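2 August 2024

Day five of giving up coffee, and I have a headache with its own postcode. The plan was tea instead, drunk slowly, like a person in a film about Cornwall. I have had six cups and been to the loo at times I didn't know the house had.

Walked to Heven and back before lunch to take my mind off it. The step counter says 2,127, so either it's broken or Heven is closer than I've been telling people. Bought a paper, a loaf and more milk — tea gets through the stuff at a shocking rate.

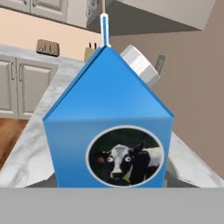
Blue carton, with cow.

Finished the library book in the afternoon. 17 chapters of a man restoring a boat called Jorero, and in the last one he sells it. I'd got quite fond of that boat. Renewed nothing, reserved nothing, sulked.

Rain after tea, so the beans can look after themselves. Rang the water people again about the bill and got the music — the same eight bars of panpipe, then a voice thanking me for my patience, which it had no grounds to assume. Gave up at the half hour. Will try on Monday, possibly with coffee.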